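Electrical tape

Electrical tape, also called insulating tape, is a pressure-sensitive tape used to cover and insulate electrical wires and other materials that conduct electricity. Most modern types have a backing of PVC (vinyl), which stretches and follows the shape of a joint. Older tapes were made of cotton cloth treated with rubber.

Use

The tape is wound in overlapping layers, each turn usually covering half of the one before. It is stretched slightly while being applied, except for the last turn, which is laid without tension so that the end does not lift. It is not a substitute for a proper connector in fixed wiring.

Colours

Black is the most common colour for general work. Other colours are used to mark phases, earth conductors or circuits, and their meaning varies from country to country. Red tape is also used for marking tools and bundling cables.

Storage

Rolls keep best in a cool, dry place out of sunlight. Heat can make the adhesive soften and creep out at the sides of the roll, leaving a sticky residue.

See also: Friction tape, Heat-shrink tubing, Cable tie
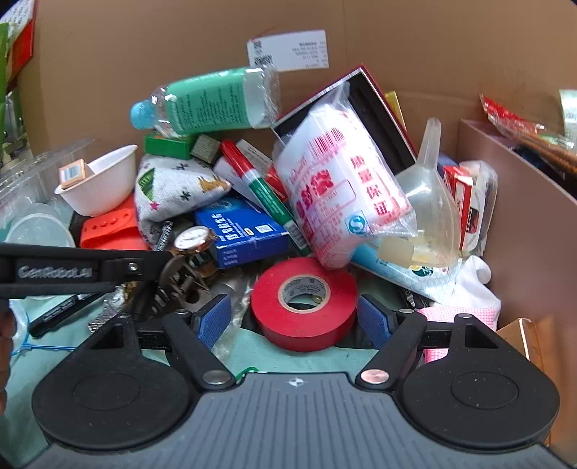

Roll of red electrical tape on a cardboard core, in a box of household items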